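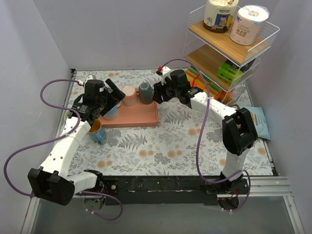 Cell 2, fixed camera, mug task. Tray with two mugs upside down along the back edge, blue mug still on the cloth.

**Ticket:** relabelling disagrees with success score on mug-to-tray task
**Project:** Hadix
**Component:** Peltik (episode segmenter)
**Status:** resolved, one follow-up open
**Priority:** medium

### Problem

The policy trained on segmented demonstrations scores worse than the one trained on whole episodes. The Ljungberg method predicts the opposite: cutting each demonstration at gripper events and training on the pieces should help most when two arms share a small workspace. On the single-arm block task we saw the expected gain. On mugs we see a loss, and it repeats across seeds.

Training set is 238 teleoperated episodes, both arms recorded on one clock. Evaluation is 80 trials per policy, start positions drawn from the same list.

### Checked and ruled out

- Camera calibration. Re-ran it on Monday, error unchanged from the last run.
- Clock offset between arms. Logged command and measured joint position line up on both sides.
- Patterned table cover. Suspected the floral print was confusing the mug detector. Swapped it for a plain sheet and repeated a short evaluation. No difference outside noise, so the print went back on to match the training data.
- Cable drag. Disconnected the policy and drove both wrists through the full range by hand controller. No stall, no torque warning.
- Learning rate and batch size. Same config file for both runs, diffed to be sure.

### Finding

Peltik marks a cut whenever either gripper goes from closed to open. With one arm that is correct. With two arms, one gripper often opens early while moving to its next mug, and the other is still holding. The segmenter then cuts in the middle of the second arm's placement. The piece before the cut ends with a mug in the air, and the piece after it starts with one, with no approach or grasp in view.

Went through the cut list by hand. 23 episodes have at least one cut of this kind. That is a small share of the set, but nearly all of them are episodes where both arms work over the tray together, and those are the ones the policy fails on. In failed trials the holding arm stops above the tray and waits. It has learned that a segment ends there.

Whole-episode training never sees these false endings, which accounts for the gap.

### Fix

Changed the cut rule in Peltik:

```
cut_if: any_gripper_opens
```

to

```
cut_if: any_gripper_opens and no_gripper_holding
holding_source: motor_current
```

Gripper width alone was not enough for `holding`. A mug gripped by the rim and a nearly closed empty gripper read almost the same. Motor current separates them cleanly, so the threshold is set on current, filtered over a short window to skip the spike at first contact.

Regenerated all segments and retrained from the same seeds. The segmented policy is now ahead of the whole-episode policy on mugs, and the pause above the tray has gone from the failure list. Remaining failures are mostly missed grasps on handles, present in both policies before and after.

### Notes for anyone re-running this

1. Delete the Peltik cache before regenerating. It keys on episode name, not on the rule, and will return the old cuts without a warning.
2. Episodes recorded before September have no current channel. They fall back to width and should be left out of two-arm sets.
3. Results on the block task do not change - with one arm the two rules give the same cuts.

### Open

The Zevel exporter still writes the old rule name into its metadata. Training ignores the field, but it makes the two sets look identical in the results table. Separate ticket raised. Do not compare runs by that column until it is closed.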